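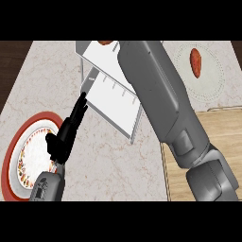 Two arms, one tray and a marble countertop, in simulation.

02/07/2023 – I've been waiting on this one for months, so forgive me if I sound a little excited. The kitchen robot group at Nerkis has put out its good practice rules for simulated test runs, and they're open for comments through the end of February.

The rules run to 40 pages (I read them on the train, twice!) and most of it is plain common sense that folks keep skipping. If you say your two-armed robot can handle a tray, you have to report every run you made, and the bad ones count too. The minimum is 800 runs per task, with plates and food moved to new spots between them. Any contact between the two arms gets logged as a fault, even a light brush that didn't spoil the job.

My favorite part is the bit on labels. Results from a simulator have to say so right next to the number, and you can't mix them in with results from a real kitchen. I've griped about that for years, so I did a small cheer.

Delto and Grulska have both signed up to try the rules this spring. Delto told me it already has 3,000 old runs to go back and relabel – ouch. Lưu is holding off until the section on stopping distances gets cleaned up, and I can see why, that section is a slog.

Comments go in through the form on the Nerkis site. Mine is already in, and it's mostly about page 76 of the appendix.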